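### 5.3 Failures during bin picking

The longest stoppage of the trial came on 18th October at the Jurkwood site.

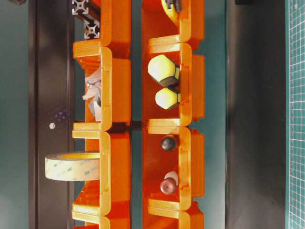

The arm had been told to take an item from one of the orange bins and lift clear before turning. It turned early. The fingers caught the rim, and the controller kept pushing for 2 seconds before the force limit tripped. The Nisbet log shows the limit was set correctly, but the wrist sensor had drifted after a restart and was reading low.

We went back through all 3,000 picks and found 34 with the same drift. Most ended in a dropped item. In eight the arm touched a rim, and the stop on the 18th was the only one that needed a manual reset. Soft and round items were overrepresented among the drops, as Figure 4 shows for each item class.

The sensor is now zeroed before every pick, and Musach refuses to start a lift if the zero reading is out of range. This adds time to each cycle - we accept the cost. The Aner arm has the same restart fault and has not yet been patched.

**Figure 4.** Dropped items by class, drifted picks only.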